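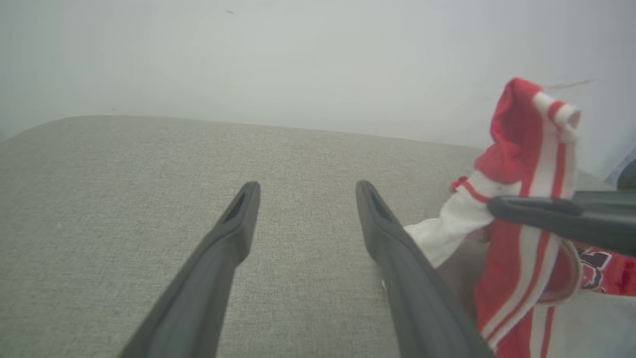
Minutes of the Project Meeting, Garment Handling Study

Held in June at 2.00 pm, Kasero Building, upper meeting room

Present: Adanech Seyoum (Chair), Mebrat Kumsa, Parveen Soomro, Zinash Gashaw (minutes)
Apologies: Tsegereda Mekonnen

1. Minutes of the previous meeting
The minutes were agreed as a correct record, subject to one change under item 4, where "fold" should read "regrasp".

2. Matters arising
The replacement fingertip pads ordered from Jukero had been received. Ms Soomro was asked to confirm that the invoice had been passed to the finance office.

3. Results of the two-arm trials
3.1 Ms Kumsa presented the results of the comparison between the two regrasp methods. In the first, the second arm takes hold of the lowest hanging point of the garment. In the second, named Pliltura in the draft paper, the first arm holds the cloth still while the wrist camera on the second arm looks for a free edge.
3.2 Each method had been given 100 attempts, using the same garments and the same start positions. A regrasp was counted as a success if both arms held the cloth at the end of the attempt and neither had to be reset by hand. Across the two methods together there were 158 successes. Ms Kumsa would circulate the split by method and by garment once the logs had been checked a second time.
3.3 The Chair asked whether striped garments should be reported separately. Ms Kumsa replied that the edge finder sometimes took the border of a stripe for the hem, and that a separate line in the table would be useful to readers. This was agreed.
3.4 Ms Soomro observed that a soft surface gives way under the fingers, and that results from upholstered seating should not be pooled with those from the bench. The meeting accepted the point — the bench results will go in an appendix.

4. Labelling of attempts
Ms Gashaw reported that two labellers had disagreed on attempts in which the cloth slipped but was not dropped. It was agreed that such attempts would be marked "slip, held" and counted as successes, with the number stated in the text. The labelling guide would be amended before any further attempts were recorded.

5. Draft paper
The methods section was complete. Dr Mekonnen had sent written comments asking for a fuller account of how the start positions were chosen. The Chair would revise that section. The title was left open.

6. Any other business
The Wubshet store would be closed for rewiring. Garments needed for the next trials should be signed out beforehand.

Actions
Mebrat Kumsa: circulate the split of results; add a line for striped garments
Parveen Soomro: confirm the Jukero invoice; prepare the appendix
Zinash Gashaw: amend the labelling guide
Adanech Seyoum: revise the account of start positions

The meeting closed at 3.25 pm.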